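The summer I turned 15 I played for Plerkamthorpe, and we were dreadful (truly, gloriously dreadful!). My red shirt came out of Loubna's loft last September, smelling of mothballs and up to 200 old bus rides to Usbridge. 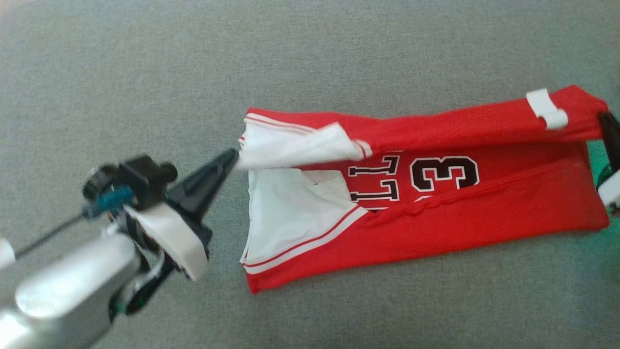 The red shirt, folded, more or less.

I rang Osamu straight away. He'd kept the score sheet from the Gralline Cup all these years, the daft thing, and he swore I'd missed both free throws at the end. I said I'd scored one. We went at it until nearly midnight, and then he went quiet and asked if I still thought about Coach Hsieh. Well, of course I did. I sat down with the phone in my lap for a bit. 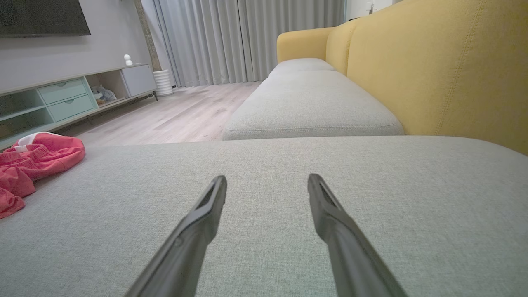

Loubna said we were both wrong, that it was Marwa who took those free throws, and that I'd spent the whole last quarter on the bench with a nosebleed. So I rang Osamu back and told him to check his sheet.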